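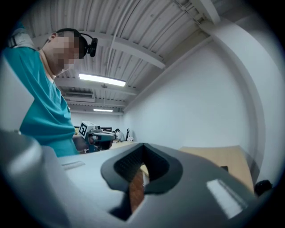 Home Workspace Basics, Unit 2: The Table
Ulport Evening Courses, updated July 18, 2025

Last time we talked about light and chairs, and I promised we'd get to the table itself. So bring a tape measure to the next class if you have one (a cloth one from a sewing kit is fine!), and read this through before you start moving furniture around.

I'm a big fan of plain wooden tables. You can wipe them, lean on them, drag them across the room, and a few scratches won't ruin your day. The Leka I bought back in January is still my favorite, and it's nothing special — a flat top, four legs, no drawers to fill up with dead pens. A few of you asked about the Zustham desk with the built-in shelf. I've tried it, and I kept bumping the shelf whenever I reached for something at the back, so I'd skip it if you do anything with your hands besides typing.

Height comes first. Stand at your table with your arms relaxed, then bend your elbows and look at where your hands end up. If you have to fold over to reach the top, your back is going to complain by lunchtime. Mine was too low when I got it, and I put blocks under the legs. They weren't pretty, but I stopped rubbing my neck all evening.

Next, reach. Sit or stand where you normally would and sweep one arm over the table without leaning. Whatever you touch is your working area. Everything past it is storage, whether you meant it to be or not. Most people I've taught had their mug in the working area and their actual work out in storage, and I was one of them for years.
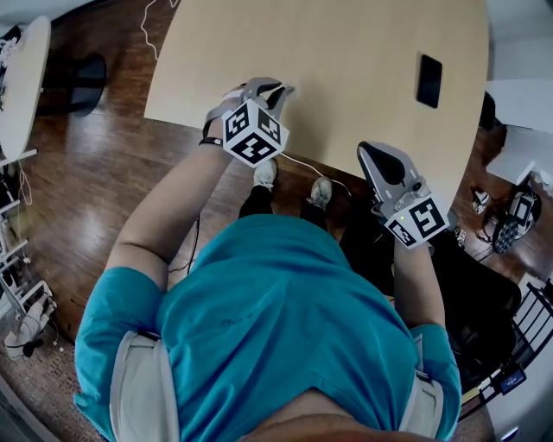
Then there are cables, and I could go on about cables for a whole class. A white charging cable hanging over the side looks harmless until your foot finds it. I like to send each one off the back or a far corner, down a leg, and along the wall. Leave a little slack at the top so you can move things without pulling the plug. Wei makes a pack of soft ties that open and close again, and I use those on everything now. Skip the tape, it leaves gunk on the wood.

Phones! Pick one spot for yours and keep it there. Mine goes on the right, away from the edge, screen down. I still pick it up too much, but at least I always know where it is.

For next time

Measure the height of your table and write it down.
Do the arm sweep, and mark the limits with bits of string.
Follow every cable from plug to end. Unplug anything you can't name a use for.
Spend 7 minutes putting things back where they belong, then stop, even if you're not done.

We'll compare measurements at the start of class and then move on to shelves. Room 17, same as before, and please use the side door.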